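The long way round to a morning off

2021-09-23

I have been meaning to write about mornings for a while now, ever since I handed in my notice at the print shop and found myself, at the age of 41, with a whole string of them to fill. My last proper day was in March and I told everyone I would be up with the birds, walking the canal, baking and answering letters. What I did for the first fortnight was sit in my dressing gown and worry about whether I ought to be doing something else.

So this is a post about learning to have a slow morning, which I had thought would come naturally to a person as lazy as me (my mother would tell you the same) and which took me most of the spring. 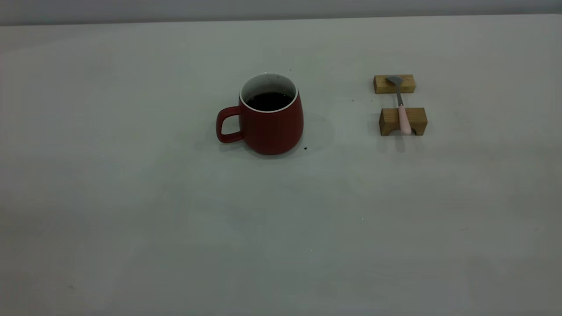
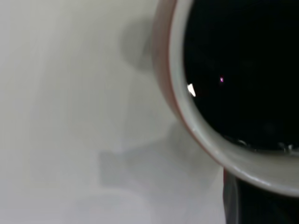 Coffee first, and then nothing

I used to drink my first cup standing at the sink with my coat on. I couldn't have told you what it tasted like. For years it was a jar of instant from the corner shop, and then Lucienne Lacroix came to stay for a week and went so quiet over the first cup I made her that I went out that afternoon and bought some beans. She is far too polite to have said a word, bless her.

Now I make it black and I sit down with it, and the rule is that I don't do anything else until it's finished. The radio stays off, the telephone stays in the hall, and I'm not allowed a pencil, because once I have a pencil I start a list and then the list has me. The first few times it felt like waiting for a train. I looked at the clock a great deal. Somewhere in the second week I noticed I had been watching two pigeons have an argument on next door's shed for the length of an entire cup, and I was quite put out when they flew off!

I should say that I still forget. Last week I got up halfway through to put a wash on, remembered the sheets wanted changing, and found the rest of my coffee stone cold an hour later. I drank it anyway.

The walk that isn't exercise

Loïc Guillot from two doors down walks for his heart, with a little gadget on his wrist that tells him how he's getting on, and he very kindly asked me along. We lasted three mornings. He is a lovely man but he goes up Fludholm hill as if there were somebody after him, and I like to stop and look at people's front gardens. We have agreed to have supper together instead, once a fortnight, and are both much happier.

What I do now is go out for 30 minutes with no particular aim. Mostly I end up down by the allotments, where there is a bench with a plank missing and a great tangle of sweet peas somebody has let go over, and I sit there if it's dry. Sometimes I go the other way, past Michiels, the bakery, and come home with a loaf I hadn't meant to buy. On the first sharp mornings this month the smell reaches right down to the crossing, and I would like to meet the person who could walk on by.

I did try counting steps for a while. I got it into my head that 1000 before breakfast was a nice round number, and then of course I was pacing up and down the landing in my slippers to make it up, which rather spoiled the whole thing. The counter is in a drawer now.

Reading at the wrong time of day

This is the part I feel guiltiest about, even six months on. I was brought up to think that a novel before noon was only for people with the flu. You could read the newspaper, or something about pruning, but a story was for the evening when the jobs were done. And in the evening, naturally, I would manage two pages and wake up with the book on my face.

I've started reading at the kitchen end of the house straight after breakfast, while my head is still clear, and I am getting through things I've owned for years and carried through three house moves. The one on the go at the moment is a great brick of a family saga, and I'm on page 200 and still not sure which of the uncles is dead. I keep going back to check. It doesn't matter a bit, as I have nowhere to be until eleven.

The cat, Wadia, approves of all this very much. A person reading is a person with a lap, and she has learned to arrive as soon as she hears a page turn.

What hasn't worked

Plenty! I bought a notebook to write down my dreams and it turns out you can't write down a dream about a filing cabinet more than once. I tried stretching on the rug and got a crick in my neck that lasted until the Sunday roast had come and gone. I also signed up for an early choir practice over at Prudemus, in the old hall, and I can report that my voice doesn't come in until lunchtime. They were very nice about it and have put me down for the evening group, starting when the clocks go back.

I do some work in the afternoons now, a bit of proofreading from home, and I'm slower to start and slower to get cross than I used to be. If any of you have a morning habit you're fond of, do leave it in the comments. I'd especially like to hear from anyone who gets up before six on purpose, and what on earth you find to do when it's still dark.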